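The Saturday table at Prollodside

I've been meaning to put this page up since November, and now that the kettle's on and the shed is quiet I've finally run out of excuses. A few of you asked what the craft corner looks like these days, so consider it a wander around the place with me nattering beside you. It's mostly paper, card and mending, with the odd bit of timber when somebody brings a chair in.

A bit of history first, for the newcomers. The building went up in 1944 as a seed store, and it still has the draughts to prove it! We moved in with 4 folding chairs and a biscuit tin of pencils, and we took over the long wall once the bike people shifted out to Flirnosov. Segundo Arango did most of the painting and he'd want me to mention that the colour was his choice as well (it's called Chambi, and no, I can't remember which shop it came from, so please stop emailing me). I wanted something closer to butter. We compromised on his one.

Saturdays are the busy day. Doors open at 8 and by half past there's usually a queue for the good stool. I like the early bit best, when people are still deciding what they're making and there's toast going around. By lunchtime everyone's an expert and the radio's been turned up - usually by me, I'll admit it.

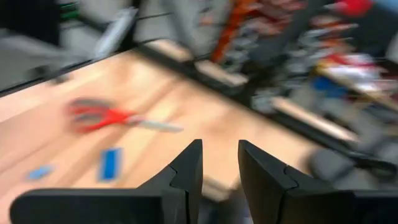

Scissors are the thing I get asked about more than anything else, so let's do scissors. I'm fussy about them. Paper scissors cut paper, fabric scissors cut fabric, and if I catch you taking the fabric pair to a cereal box we'll be having words. I'm a great believer in bright handles too, because a dull grey pair will vanish under a pile of offcuts in no time. The red ones on the table are exactly my sort of thing, and you'd pick them out against that pale wood from the other side of the room, even with a couple of bits of blue lying about to compete. I had black-handled ones at home for years and I swear I spent more time hunting for them than cutting with them. My sister has the same trouble with her reading glasses, but that's another page.

Then there's sharpening, which I put off and put off. A fellow at the Nurance market does ours while you wait, and he'll tell you all about his knees at no extra charge. If you can't get to him, a few snips through folded foil will smarten up a tired pair enough for card. Fabric ones deserve the proper treatment though. Don't let anybody talk you into the foil trick for those!

Shelves next, and I do apologise to the tidy-minded. I've tried labels, I've tried tubs, I even tried sorting everything by colour for one whole winter (lovely to look at, hopeless for finding the glue). What works for me is keeping the things I reach for most at elbow height and letting the rest sort itself out. Segundo has a completely different system and we've agreed not to discuss it before morning tea.

For anyone who likes a number, we got through almost 300 sheets of card last season, and most of that went on the lanterns. There are still a few lanterns in the back cupboard if yours never made it home. Flat ones are in the big envelope, finished ones are on the top shelf and a bit squashed.

We're making boxes with proper lids next, so bring a ruler and any nice wrapping paper you've been hoarding. Old maps are brilliant if you've got them. Come in by the side door, the front one's sticking again.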